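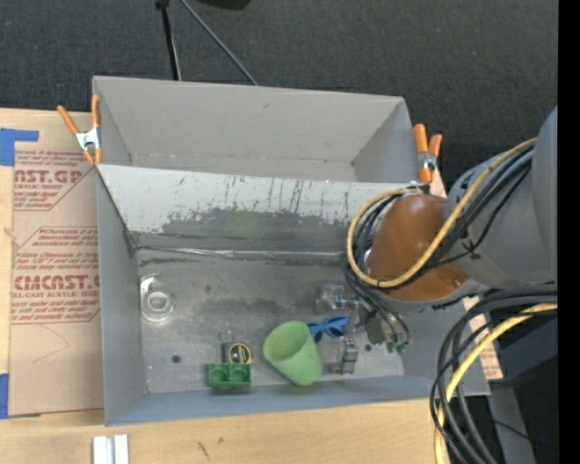 The sorting arm over its bin at Kallau, with two spring clamps on the rim at either end of the divider.

Robot arm benched after a long disagreement with a bin

KALLAU, 16th January — A robot arm that spends its working life picking small objects out of a gray bin has been taken off unattended night runs after it passed several hours pressing on the divider and reporting excellent progress.

The Dodach test shop says the arm lost its zero position partway through a run of 2000 picks. From then on it reached 30 millimeters too far back, closed its gripper on nothing and logged each attempt as a success. By morning it had credited itself with 126 items, a shop record. All of them were still in the bin.

No one was hurt. The force limit, which should have stopped the arm at the first hard contact, had been raised in April during a trial with heavier parts and never put back. The shop's incident note calls this "a settings matter."

Kaden, the firm that maintains the arm, has replaced a position sensor at the wrist and restored the old limit. It also wants the software to check that the gripper is holding something before it claims a pick, a feature the shop had listed as optional.

The arm may run in daytime only, with a person within reach of the stop button, until it gets through 3 full runs without a fault. The first was halted early when a cable loop set off a warning. A sister unit at the Au site is being checked for the same setting. Its pick rate has also been very good lately.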